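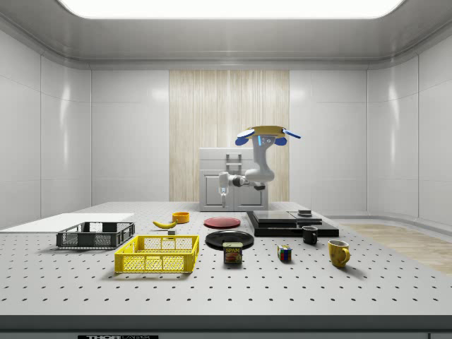 Yellow crate, gray crate.

1 March 2026

I sold the Saab last month, so moving apartments had to be done with whatever fit on the bus or in the one van trip I paid for. The new place is on Listemholm, on the second floor, with a closet half the size of the old one. I have lived here for 13 days and most things are put away now.

The van cost 124 for the afternoon. It came with a driver but no help with lifting, and there was a charge for going over the time. We went over by a little and he didn't add it to the bill.

I packed books first, which was a mistake. They ended up at the back of the van and came out last, and the shelves had to go up before anything else could be unpacked. Kitchen things should have gone in last. I ate out of the same bowl for three days.

Before the move I got rid of around 200 books. Some went to the shop on the corner and the rest to the free shelf at Altis, the laundromat. I kept cookbooks, the bird guides, and anything I had written in. I have missed one so far, a history of canals, and the library has it.

Cardboard boxes were fine for clothes and bad for everything else. Two of them gave out on the stairs. For jars, tools and cleaning stuff I'd use crates again. They stack, they have handles, and afterward they can stay under the sink with things still in them.

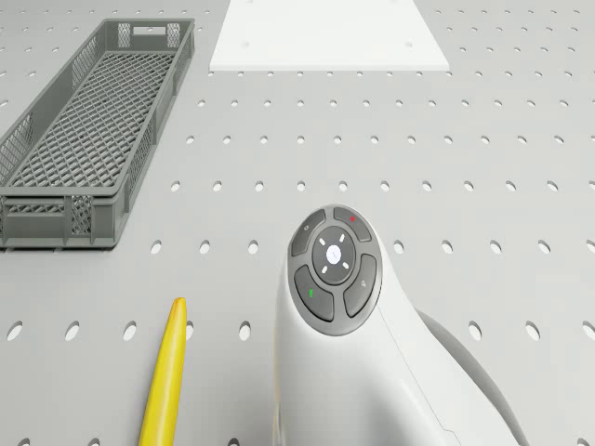 Marit wrote in to say that crates with open sides are no good for small stuff, and that she lines hers with an old pillowcase before putting in screws or spice jars. She also thinks 200 books is too many to give up in one go. I have started doing the pillowcase thing for the tools.

What's left is the paperwork. The change of address went through for the bank and the phone but not for the electric company, Steltodness, who still send bills to the old place. I have called them twice. They say it will be sorted out by April.

The bedroom needs a curtain rod. The window is wider than the old one and my rod is 5 inches short, so for now there's a sheet up. I'll measure again before I buy anything.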